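Robotics Lab Notes, Unit 7: Two-Finger Grasping in Simulation
Instructor: Aslak Solberg
August 26, 2024

Unit 7 uses the Henriques scene, with a metal rod on a plain tabletop. Your team writes the approach and the close command. Lifting comes in Unit 9, so leave the lift script alone for now.

Before you close the gripper, look at where the tips are along the rod. A grasp far from the center of mass lets the rod tilt when it is picked up. Check the view from above first, then a side view - depth is hard to judge from one camera, and shadows can make a finger look closer than it is.

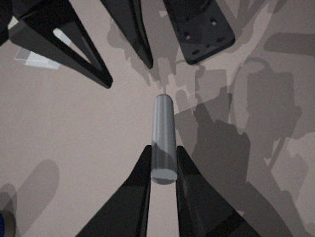
What to check before closing

1. One finger on each side of the rod, with the tips level.
2. Finger faces parallel to the long side of the rod.
3. Tips clear of the tabletop. Read the height from the log.
4. Second arm stopped and out of the path.

Settings

Closing force starts at 35 percent. Raise it only if the rod slips. Run 53 trials with the same settings and save every log, including the failed ones.

What to hand in

One page per team, with your grasp point marked and a short note on any trial that failed. Put the logs in the Podville folder under your team name.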